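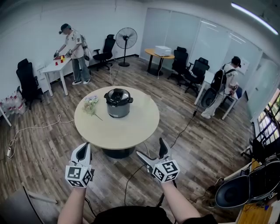 The rulebook at Saltgate runs to 3 pages, and Ertuğrul Yüksel wrote 2 of them after the same Wednesday. Rule one: cables get taped down before anyone picks up a gripper. Rule two: a failed take is saved and labeled as failed, however embarrassing. The log now holds 2,699 takes, of which 1,529 passed review, a rate Yüksel calls "respectable, for people."

The third page covers lunch. It is the only one everybody has read, and Yüksel has started hiding safety rules in it. Tape sales are up.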